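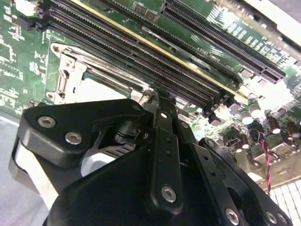 *Circuit board with processor socket and memory slots.*

**Progress report, Kumness balm and oil line**
Prepared by Angeliki Tzavaras for the Skodley small producers fund
Jan 30, 2025

Dear colleagues,

I write to inform you of the work done since the second payment. The report follows the order of the points in our agreement.

**Oils and butters.** We have compared olive oil from Vasilakis with the refined sunflower oil that we used before. The olive oil gives a softer balm and a stronger smell, so we had to raise the share of beeswax. The new recipe stays firm at room temperature, but it melts too quickly when it is left in a car or near a window. We will try a small addition of cocoa butter before we fix the recipe.

**Test batches.** We made 9 batches, of which 7 were accepted. The other 2 became grainy after some days in storage. I believe that we cooled them too slowly, and we have changed the cooling step in the written procedure. I can not yet promise that the problem is solved, as the new batches are still on the shelf.

**Packaging.** Fotwood delivered the tins in December, later than was agreed. The lids close well. The labels were printed with the old list of ingredients and must be printed again. Fotwood has accepted to pay half of this cost, and we ask your permission to take the other half from the travel budget, where we spent less than planned.

**Tester comments.** Most people liked the balm on dry hands and elbows. Several said it was too heavy for the face. For this reason we would like to sell it as a hand and body product only, and to leave the face oil for a later stage.

**Next period.** We will finish the storage test, send the final recipe for the safety assessment and order the corrected labels. The first sale at the Kumness shop depends on the result of the assessment, and I prefer not to give a date for it now.

The invoices are sent separately. Please write to me if any of them is missing.

With kind regards,
Angeliki Tzavaras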